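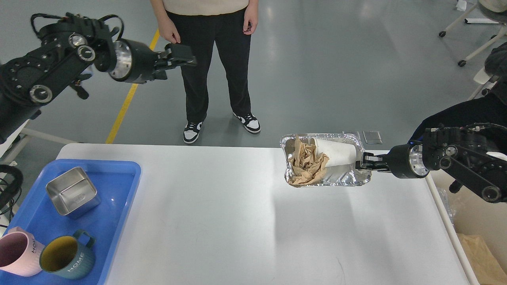 Section 3: Clearing the lunch table

By now you've got your Carkelo tray unpacked and washed, so let's put it to work. I use the same routine at home and in the break room at Verstraete, and it takes me 3 minutes on a good day (more if there was cake!).

What you need
One Carkelo tray, the deep kind with the raised rim
A trash bin or a big paper bag
A damp cloth

Before you start
Put the tray at the left end of the table if you're right-handed, or flip everything I say if you're not. Let it hang over the edge a little if space is tight, but keep most of its weight on the table. Trash goes at the other end. That way the stuff you keep and the stuff you toss never cross paths, and I stopped fishing teaspoons out of the garbage once I set it up like this.

1. Mugs go in first. Pour out any leftover coffee in the sink, then lay them down on their sides at the near end of the tray.

2. Next come the metal containers. Scrape them out before they go in. If you have the Zarell ones with lids, stack the lids flat underneath.
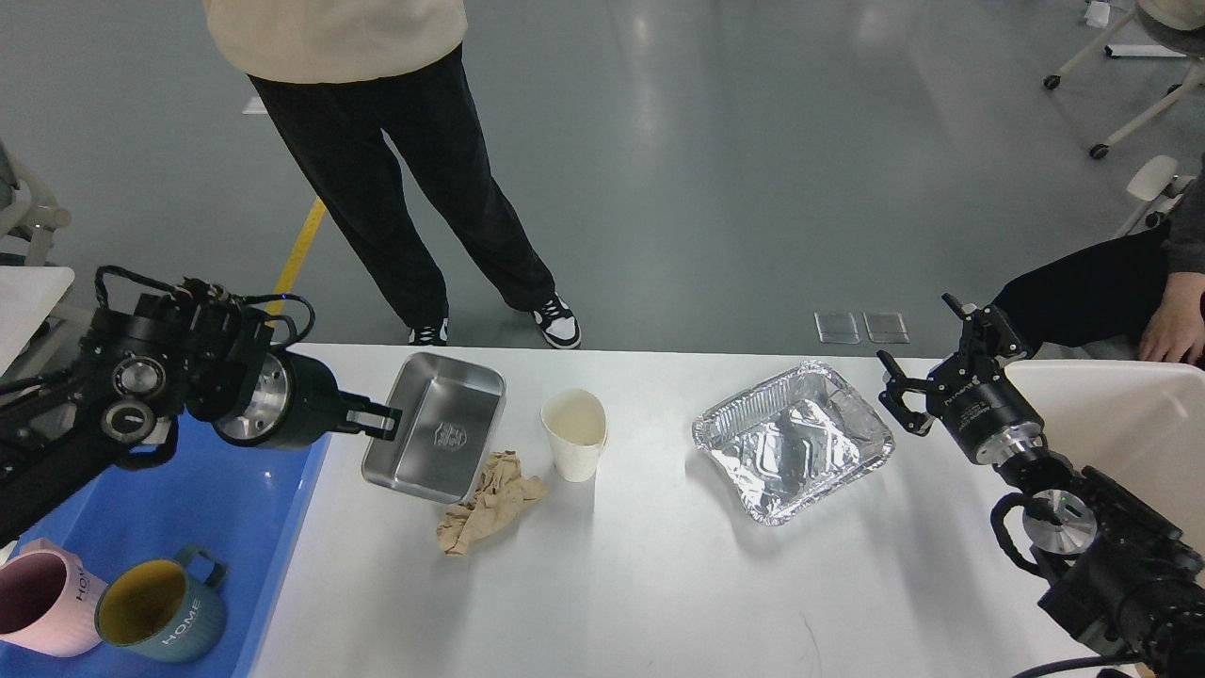 3. Leave the paper and foil on the table for now. I know it's tempting to grab the nearest napkin, but I like to get all the washable things settled first and then do the trash in one sweep.

CAUTION: The tray is rated for up to 25 pounds. Please don't find out what happens past that with a full set of mugs.

4. Now the foil. Pick up each tray by the rim and check inside for forks. If your town recycles foil, rinse it and keep it apart from the paper.
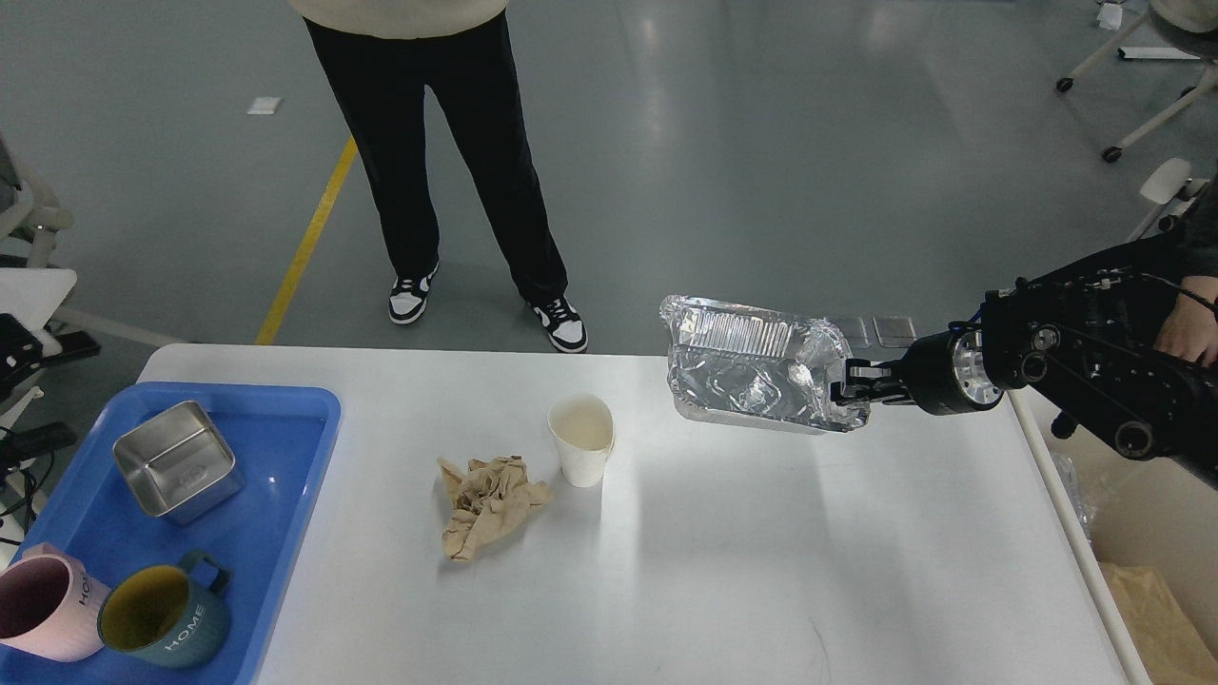 Foil trays are the fussiest part of the whole job, so let me stay on them for a second. The thin walls fold the moment you squeeze, and anything runny heads straight for the low corner. A tray that's already wrinkled and pinched up by one side, tilting a bit, is fine to carry if it's empty. If there's sauce in it, use two hands and go slowly, or wipe it out with a used paper towel before you lift.

5. Drop the paper towels and cups in the trash. You can stuff the towels into the cups to save room (I do this every time, it's oddly satisfying).

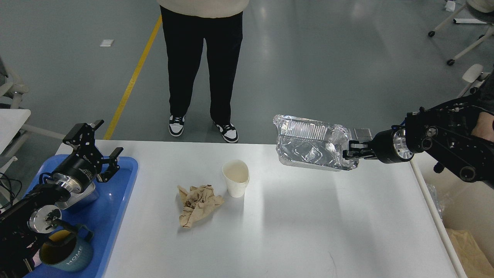
Washables in the blue tray, paper cup and towel out on the table.

6. Carry the tray to the sink with both hands, keeping it level, and then wipe the table from the far edge toward you.

NOTE: My Vuvusport bottle is too tall to stand in the tray on the way to the sink. Lay tall bottles flat, caps on, next to the mugs.

For washing the tray itself, go to page 54.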